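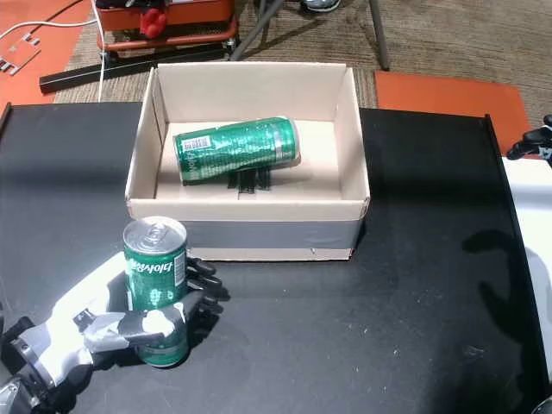 Okay, a thread on handling rules for humanoid hands, because I've now had this conversation with 2 different teams this month and I'd like to just paste a link next time. Mostly stuff I got wrong first.

Rule one in our lab: write down what "done" means before anybody powers up the hands. For cans into a box, is a can lying on its side done? We say yes. Prys Parri's team over at Melano says upright or it doesn't count. Both fine! Just pick one and put it on the sheet, or your success rates mean nothing to anyone else.

(We lost a whole batch of runs to this. 203 episodes, two people scoring, two different ideas of "in the box." Karine McKinnon was very nice about it. I was less nice about it.)

Rule two, the box stays where the sheet says it stays. If it gets bumped, you stop, log it, put it back. You do not nudge it with your elbow between grasps and keep going. I know you do this. I did this for most of March.

Rule three is about who can reach in. No human hands over the table while the arms are live. Dropped something? Hit stop, say "stopped" out loud, wait for the other person to say it back, then reach. It feels silly for the first 18 times and then you do it without thinking.

People push back on that one the most, btw. "It's only a soda can." Sure, and those are still metal joints with motors behind them, and your fingers are softer than the can.

Rule four, grip force. Set the limit for the weakest thing on the table. A thin aluminum can dents way before the hand notices anything interesting. Dented cans come out of rotation, because a can with a flat spot grips differently and now you're testing a different object.

Also decide full or empty and LABEL IT. Iker Iglesias mixed the two in one session and we spent an afternoon blaming the wrist calibration. Sorry to the wrist.

Rule five, both hands count. If the task only uses one, the other one still gets a parking pose, and that pose is on the sheet too. An idle hand is still a hand that can move if someone loads the wrong config.

Someone asked if any of this is from an official standard. Nope, it's house rules. Your site's actual risk assessment comes first, and if it's stricter than me, do what it says. Adoración Carrasco at Campos wrote theirs and it's a much better document than a bunch of posts.

Last one for tonight: log the failures with the same care as the good runs. Slips, tips, missed grasps, the can that bounced off the rim. Ours has a free text column and "weird" is not an accepted entry anymore. (It was accepted for a long time. Ask Ebenezer Darko.)

Will post the one-page sheet once I take our room codes off it. If your lab does the stop callout differently, tell me how, I'm rewriting that part next.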